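Garnness desk top by Meinecke (item 3326), light finish
Posted 7/6/26

Verdict up front for people who scroll: it's a decent slab of wood and I would not pay full price for it again.

I bought the Garnness in November from Joslow, the furniture place out by Firkby, after reading the same glowing paragraph on what felt like every home office site going. "A surface that works as hard as you do." I have no idea what that means. A desk top holds things up. The one I had before it was a door on two file cabinets, and it held things up too.

The price was $859 for the top alone. Legs are extra, and so is the oil they want you to put on it. I already had a base, so I skipped the legs. I bought the oil because the leaflet was fairly stern about it, and I'm now on my second can. Nowhere on the product page does it say you'll be feeding the thing for the rest of your life.

What Meinecke says, and what I got:

"Ships flat." It did come flat. Over the winter the front left corner lifted a little, enough that a pen would roll. I wrote to Meinecke and was told this is "seasonal movement" and normal for real wood. By spring it had mostly settled back. I'd call that a half mark. If it's normal, put it on the page where people can read it before they hand over the money.

"Natural character." This means knots. I was ready to be annoyed and I'm not, really. Mine are small and darker than the wood around them, and they sit level, so nothing catches when you drag a sheet of paper over them. The grain runs the long way and it's quiet. What I'd warn you about is color. The sample chip in the store was a cool, almost gray blond. The top on my desk is a good deal warmer than that, and it picks up whatever light is in the room. Under pinkish light it goes properly orange. If you're trying to match it to shelves you already own, bring a piece of the shelf with you and don't trust the chip.

"Resists rings and scratches." Partly. A mug of coffee left for an hour did nothing. A mug left overnight gave me a faint ring that came out with a light sanding and more of that oil. Scratches are another matter. Anything metal with a rough bottom edge will mark it if you slide it. I keep my metal holder at the left end, against the wall, stuffed with far more than I ever use, and in the first week I shoved it over to make room and left a line as long as my thumb. Felt pads went on that evening. They cost next to nothing and Meinecke could have thrown in a sheet.

"Assembly in minutes." There's no assembly. You set it on something and run in the screws. Two of the pilot holes didn't line up with my base, which I can't blame them for, but the wood is soft enough that I'd drill new ones and not force it.

Things I do like, so this doesn't read as one long grumble. The back edge is straight, so it sits tight to the wall and small stuff doesn't drop down behind. It's deep enough to push the clutter back and still have room for both elbows. It doesn't feel cold in the morning the way my old glass one did. And it's quiet — you can put a mug down without that clack you get on a harder surface. My better half, who thought the whole purchase was ridiculous, has started doing bills there.

Would a cheaper one do? I think so. I looked hard at a no-name top in the same store for a lot less, and apart from the edge, which was rougher, I couldn't have told you why it cost what it did. The salesperson couldn't either. He said "the wood is better sourced" and then went off to check on something.

After living with it this long I give it 3 out of 5. It would be higher if the oil were included and the color chip told the truth. Wait for a sale if you can, and measure your wall twice. Joslow charges for returns on anything this long, and they don't bring that up until you're at the register.

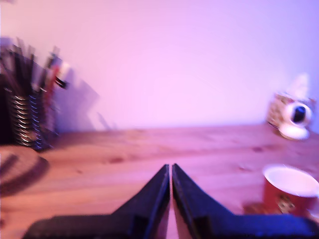
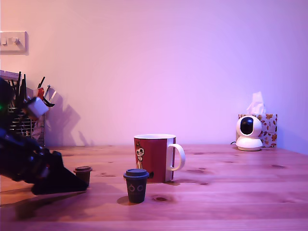 Garnness top in the light finish, metal holder at the left. Red mug in the second photo.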